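Acceptance rules for foam-padded gripper fingers on light plastic enclosures?

Posted by benchlog_otcombe

We are writing the handling rules for a hand-held gripper used to record tasks on thin-walled plastic boxes. The draft says a grasp counts only when both pads touch the part. Our operators often rest one pad on the outer wall first and then close the other. Should that first contact be logged as a fault?
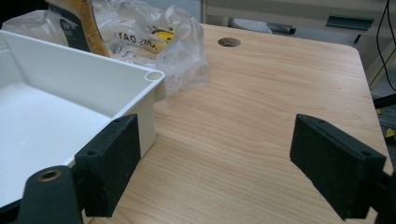 The draft also sets pad replacement at 1000 cycles, a figure copied from a Bisgaard parts sheet. I can't find where it came from.

Zhenhua Lü

No, log it as approach contact. Use three states: free, single contact, grasp. A fault is single contact plus movement of the part beyond your limit. Write the limit in millimetres and measure it against a mark on the table. Keep the pads away from screw bosses, as the wall is stiffer there and your force readings will not compare.

On pads, inspect every 196 cycles and replace on condition. At Sollville we had one set pass at 2470 and another fail at 595, same foam.

durnemum_tech

Just change them monthly, we do. Also check the pad screws sit below the foam surface or they'll scratch the box.

Zhenhua Lü

Monthly is fine if the cycle count is steady. Record the count at each change anyway.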